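## Household organics collection: arrangements from April

The separate collection of household organics will be extended from April to all residential properties in Senton and to the northern part of Pevo. Properties in the 13 streets that took part in the first stage will keep their existing bins and need not register again. All other eligible properties will receive a green-lidded bin, a kitchen caddy and a collection calendar during March.

The extension brings 777 households into the service for the first time. Most are detached houses on the eastern side of Paulauskas Road, where collection vehicles already travel on the rubbish and recycling rounds. The remainder are townhouses and flats with shared bin enclosures, for which different arrangements apply. These are set out further on in this item.

### What may be placed in the bin

All food scraps are accepted, cooked or raw, including meat, fish, bones, dairy products, bread, rice, eggshells, coffee grounds and loose tea leaves. Garden material is accepted provided that no branch is thicker than a wrist or longer than the bin is tall. Grass clippings should be left to wilt for a day before they go in, particularly in warm weather, as fresh clippings compact under their own weight and may not leave the bin when it is tipped.

Plain paper towel and serviettes may be included, as may uncoated cardboard that has been soiled with food. Clean cardboard should continue to go in the recycling bin. Pizza boxes can be torn in half at the fold, with the greasy part placed in organics and the remainder recycled.

The processing site does not accept the following items, and any load in which they are found in quantity will be sent to landfill:

- plastic bags of any kind, including those marked "degradable"
- tea bags, unless the packaging states that they are free of plastic
- nappies and wipes
- pet waste and cat litter
- vacuum cleaner dust
- treated timber, sawdust from treated timber, and ash
- coated paper plates and takeaway cups

The rule on vacuum cleaner dust has attracted a number of enquiries. Household dust contains synthetic carpet fibre, which does not break down and cannot be screened out of finished compost.

### Using the kitchen caddy

The caddy holds seven litres and has a hinged lid. It is intended for the bench or the cupboard beneath the sink and should be emptied into the outdoor bin at least every second day. One roll of compostable liners is supplied with each caddy. Further rolls may be collected without charge from the Senton service counter between 9 am and 4.30 pm on presentation of a rates notice or tenancy agreement. 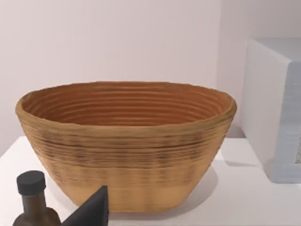 Households are free to use a container of their own in place of the caddy supplied, and many in the first-stage streets have chosen to do so. A lidded ice cream tub or a stainless steel pail with a handle is quite satisfactory. The container should have smooth internal walls and should tolerate hot water and detergent. Woven and coiled baskets are less suitable for scraps: an oval bread basket such as the one shown, with its many parallel grooves running around the inside wall, holds fine crumbs and peelings in every channel and is difficult to scrub clean. Baskets of that type are better kept for bread, fruit or onions. Ceramic crocks may be used, although residents should be aware that replacement lids are seldom sold separately.

Liners are optional. Where a household prefers to go without, a sheet of newspaper folded into the base of the caddy will absorb most of the liquid and may be tipped into the bin with the contents. Only liners carrying a recognised compostable certification mark should be used, and these should be tied before they are placed outside. Liners stored for more than a year tend to become brittle and may split when lifted.

### Odour and insects

During the first stage, odour was the matter most often raised by residents before collections began, and it was raised much less often afterwards. The period from December to February remains the most demanding part of the year. The following measures have been found useful by participating households and are recommended to new ones.

Meat and fish scraps may be wrapped in newspaper or kept in the freezer until the evening before collection. A layer of dry material, such as shredded paper or fallen leaves, can be placed at the base of the outdoor bin after each emptying. The bin itself should stand in shade where the property allows it, with the lid fully closed. Bicarbonate of soda sprinkled in the caddy is harmless to the composting process. Bleach and strong disinfectants should not be poured into the outdoor bin, and rinse water should be directed to a garden bed and kept out of the stormwater drain.

Vinegar fly is common in kitchens in late summer whether or not a caddy is present. Ripe fruit left on the bench is the usual source. Residents who find fly in the caddy should empty it, wash it with hot water and leave it open to dry before it is used again.

### Reducing the amount thrown away

Collection is the last step in the management of household food, and the Senton office continues to encourage residents to buy and store food with care. Sorting carried out on 303 bins at the close of the first stage found that whole, unopened or barely touched food made up a noticeable share of the contents. Bread, bagged salad and cooked rice were prominent.

Bread that will not be eaten within two days keeps well in the freezer if it is sliced beforehand. Salad leaves last longer in a closed container with a dry paper towel. Cooked rice requires more caution and should be cooled promptly, refrigerated and eaten within a day. Leftovers of any kind are more likely to be eaten if they are stored in single portions at the front of the refrigerator, with a label showing the contents.

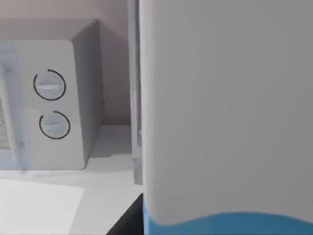
Portions should be reheated once only, until steaming throughout, and stirred partway so that the centre is not left cool. Dense dishes such as lasagne or shepherd's pie benefit from being cut into smaller pieces beforehand. Anything that has been reheated and not finished should go into the organics bin and should not be returned to the refrigerator.

A printed storage guide will be enclosed with each caddy. Large-print copies are held at the service counter, and translated copies may be requested there.

### Flats and townhouses

Properties with a shared bin enclosure will be supplied with communal organics bins in proportion to the number of dwellings. Each dwelling will receive its own caddy. The body corporate or managing agent has been sent a separate letter setting out the proposed number of bins and their position within the enclosure, and is asked to reply before the end of February.

Where an enclosure has no space for an additional bin, one general rubbish bin may be exchanged. This has been done at two properties on Paulauskas Road, and the reduction in general rubbish was sufficient to make up for the bin removed. Enclosures secured by a key or code must be accessible to the collection crew from 6 am on collection mornings.

Tenants who have not received a caddy by the end of March should contact the service counter directly. It is not necessary to go through the managing agent.

### Collection times and placement

Organics will be collected weekly. General rubbish and recycling will be collected in alternate weeks, as shown on the calendar for each address. Bins should be placed on the kerb by 6 am with the handle facing the house, and should be returned to the property by the evening. A gap of half a metre should be left between bins, and a greater distance from parked cars, trees and letterboxes.

The collection contract has been awarded to Flistalance, whose crews already service the first-stage streets. Missed collections should be reported within two working days. A crew will ordinarily return by the close of the following working day. A bin that is overfilled or that contains material listed above may be left unemptied with a tag attached stating the reason. The tag is advisory, and no charge is made. After a third tag at the same address, an officer will telephone or write to offer assistance.

Residents who need help moving a bin to the kerb may apply for assisted collection. The form is a single page and does not require a medical certificate. Households with a permanent need for greater rubbish capacity, including those using continence products or home dialysis, may apply on the same form for a larger general rubbish bin at the standard rate.

### Compost for residents

Finished compost from the processing site will be available to residents in spring. Each household may collect up to 10 bags over the season from the depot at the northern end of Pevo, on presentation of the collection calendar. Bags are supplied filled. Loose compost by the trailer load will be offered later in the season if stocks permit.

The compost is screened and pasteurised and is suitable for vegetable beds, lawns and established shrubs. It should be mixed with soil before use in pots. As with all composts and potting mixes, gloves and a mask should be worn when opening and handling bags, and hands should be washed afterwards.

Enquiries about any part of these arrangements may be made at the Senton service counter or by telephone on the number printed on the collection calendar.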